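How do you fold and store fleece blankets so they don't eat the whole closet?
Posted in Laundry & Linens, September 28, 2021

Arlindo Lins

Okay, I need help before my linen closet door stops closing for good. We have somehow turned into a fleece family. My mother-in-law gives us a throw every winter, the kids each have a giant plush one with cartoons on it, and then there are the plain fleece ones from the couch, the car and the dog's corner (the dog has better bedding than I do).

I can fold a bedsheet. I can even do a fitted sheet if you don't look too closely. But fleece just will not stay folded! I press it down, turn my back, and it has puffed up again like bread dough. The big plush ones are the worst. I fold one in half, then in half again, and by the time I get to the third fold it's a slippery cube that falls off the shelf.

Our closet has one deep shelf and one shallow one, plus a Wakness bin on the floor that I bought in August and already regret. It's the soft kind with no lid, so everything slumps to one side. I'd like to be able to grab one blanket without pulling down all the others. I'm not crazy about vacuum bags, we tried them once and the plush came out looking like it had been run over.

Does anyone have a fold that works? And do you store the thin ones and the thick ones together or apart?

323 people found this useful

Hollimska

Roll them. Done. I've rolled everything since college and never looked back. Put a big rubber band on it if it pops open.

Lindiwe Mtshali

Oh, I have been through this exact thing, so pull up a chair. Rolling is fine for the thin ones, but I'd skip the rubber band on plush. I did that one summer and ended up with a dent in the pile that took two washes to go away.

First thing, keep the thin ones and the thick ones apart. They behave completely differently, and a stack of both will always lean. Thin fleece goes on your shallow shelf, standing up like books, and the big plush ones go on the deep shelf, lying flat, no more than two high. Three is where it all comes down, ask me how I know.

For the thin ones I fold in thirds the long way, so I've got one long strip, then I fold both ends to the middle and close it like a book. The raw edges end up inside and you get one nice rounded side to face out. If yours has a seam or a stitched edge, start with that side down on the bed, otherwise it makes a ridge and the whole thing tips. Press the air out with your forearm as you go, from the folded side toward the open side. Hands don't do it, you need the forearm!

Plush is different. Lay it out with the fluffy side down and the sewn-in label in the corner closest to you (I use the label as my starting point every time, so I don't have to think about it). Half, half again, then thirds. Don't squash it. It's going to be fat no matter what and you'll only make yourself mad. What helped me was to put it on the shelf with the fold facing out and the loose edges against the back wall - it can't unroll itself that way.

About the bin, I wouldn't give up on it yet. Mine was the same until I cut a piece of stiff cardboard for each long side and slid them in. Now it holds 5 thin throws standing up and I can pull one out without the rest falling over. We keep the couch ones in there. The car blanket just lives in the car.

Oh, and make sure they're bone dry before you put them away. Fleece can feel dry on the outside and still be damp in the seams, and a closed closet will let you know about it a week later. I hang mine over the stair rail overnight even after the dryer.

One more thing, if your kids' blankets have faces or pictures on them, fold so a bit of the picture shows on the outside. My youngest can find hers by herself now and I don't get called upstairs at bedtime anymore. It took me a couple of tries to get the right part on top, so do a practice run on the bed and flip it over if you end up with only the plain side. The solid colors I sort dark to light, but that's just me being fussy.

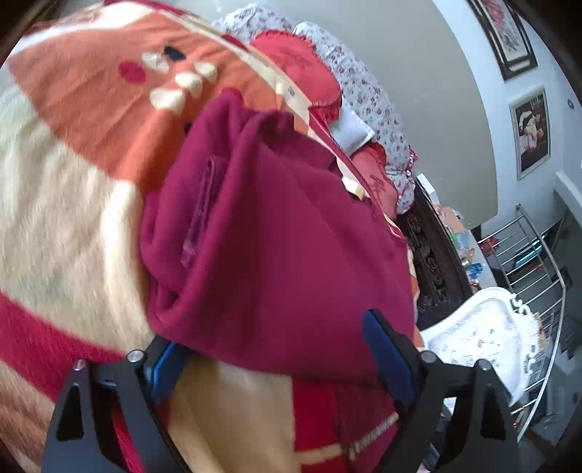
I do the whole pile in one go, usually with the radio on, and I start with the small pieces and leave the big plush ones for last. By then the bed is clear and there's room to spread them all the way out. If you try it and the shallow shelf is still too tight, fold the thin ones in fourths the long way instead of thirds. They come out narrower and a little thicker, and they stand up better too. Let me know how the cardboard works out!

200 people found this useful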